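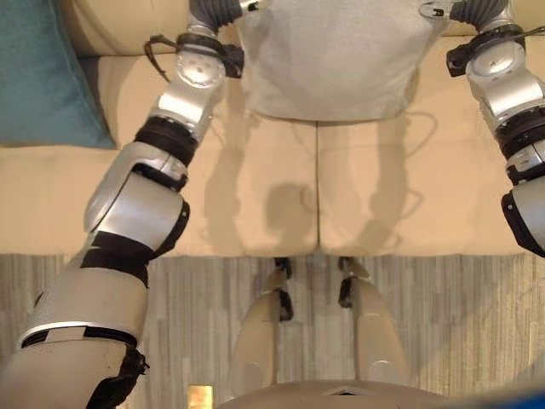

Sofa throws are back in at Wunditz, and the cushions have had a shake-up too

2025-03-29

If you've been popping into the Wunditz shop on the corner since October and wondering when the soft furnishings would come back, good news! The sitting room display upstairs is open again, and I went along for a nosy (and, all right, a bit of a shop) on the first morning.

For anyone who missed the fuss, the whole upper floor shut in the autumn for a new ceiling. It was meant to take 11 weeks and took rather longer. In the meantime all the throws and cushions were squashed in beside the lampshades downstairs, where you could hardly turn round without knocking something over. I bought a blanket there in the winter and didn't see its real colour until I got it home.

Upstairs is much nicer now. The pale sofa has stayed, the big beige one with room to stretch out, and so has the streaky grey carpet, which I'm told was covered with boards while the builders were in. What's new is the way it's all dressed. The old display was every shade of mustard you can think of. This time it's quiet greys and a lovely teal, and I think it suits the place far better.

The star for me is the light grey throw from Silero. It's the sort you lay along the back of the sofa with the bottom edge just dropping on to the seat, and it comes in two lengths. The longer one is £82, which made me wince. The shorter is £40 and would do most people perfectly well. I had a good feel of both (they don't mind, there's a sign saying please touch) and they're soft without being slippery, so I'm hoping mine won't end up on the floor every time somebody leans back.

Washing was my main question, having ruined one before. The label says a cool wash and dry flat. The woman at the till said to give it a gentle pull along the hem while it's still damp, otherwise the edge goes wavy. I've written that on a bit of card and put it in the airing cupboard.

Then there are the cushions. Pullia, who did the green velvet ones everybody wanted two years ago, have made a square one in teal for the spring, and it's properly plump. I do like a cushion with a bit of body to it! It looks very well against a pale sofa, tucked up in the corner by the arm. They recommend plumping it by holding it up off the seat and squeezing in from both sides, then setting it down on its bottom edge. I'd always just thumped mine in the middle, so that's me told.

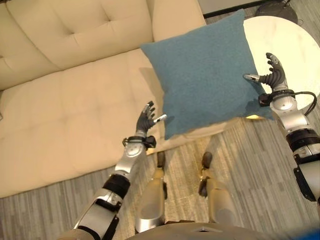

Also upstairs

The curtain fabrics from Ní Bhriain are on the back wall, past the stairs, sold by the metre or made up to order. The wait for made-up curtains is six weeks at the moment. Bring your measurements with you, including the drop from the pole and not from the top of the window, as I did it wrong last time and had to go all the way home again.

There's a remnants basket too, next to the curtain poles. I came away with enough striped cotton for a couple of kitchen chair pads and paid hardly anything for it, so do have a rummage before you head down.

If you're after a sofa itself, the shop can order one in, though the choice of fabrics is smaller than it was. The book of swatches is on the desk and you can borrow up to four at a time for a deposit. I've got two on loan, a pale one and a slightly less pale one, and I keep moving them round the front room to see what the light does to them in the evening.

The visitors' book by the stairs had 568 names in it when the floor closed, and they've put the same one back out with plenty of blank pages left. I signed it on my way out.

Upstairs keeps the same hours as the rest of the shop, though the last orders for made-up curtains are taken half an hour before closing. The lift is working, parking is behind the building as before, and the Silero throws are on the left as you reach the top of the stairs.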